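Can a Robot Put Your Hat Away?

Robots can build cars and carry boxes across a warehouse. So can one tidy your bedroom yet? Mostly, no. Some machines can do one or two chores fairly well. A whole messy room is still too much.

Why are chores hard?

Think about a wooden block. It has the same shape wherever you put it. A robot can learn that shape once and use it again and again.

Now think about a T-shirt or a hat. Every time you drop it, it lands in a new shape. It can fold over, bunch up or hide its own edge. You fix that without thinking, because your fingers feel the cloth and your eyes find the hem. A robot has to work out where the edge is, how hard to squeeze and which way to pull.

Factories make things easier for machines. The same part arrives in the same place all day -- and the robot makes the same move 500 times. Homes are not like that. Your socks are never in the same spot twice.

How does a robot learn?

One way is by copying people. A person does a chore while holding grippers, which are tools with two jaws that pinch like a robot's hand. A computer saves each movement. Then the person does the chore again, with the hat in a different place. It can take many tries before a robot can copy even a small job, like hanging a cap on a stand.

What can machines do now?

A washing machine washes and spins. A robot vacuum cleans a flat floor, but it can get stuck on a shoelace. Some robots in labs can fold a towel, slowly. Sorting a mixed pile of clothes is harder, and so is putting everything back where it belongs.

Try it yourself: put on thick mittens and hang up a hat using only your thumb and one finger on each hand. Ask a friend to time you. 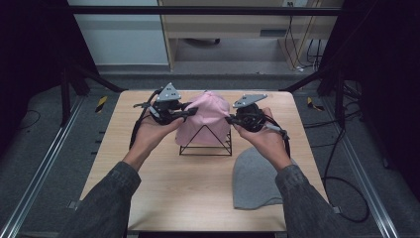
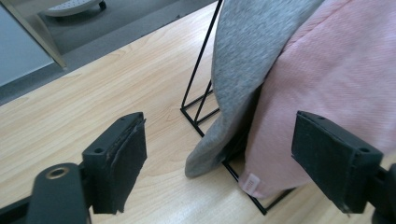

Kartha Young Readers Team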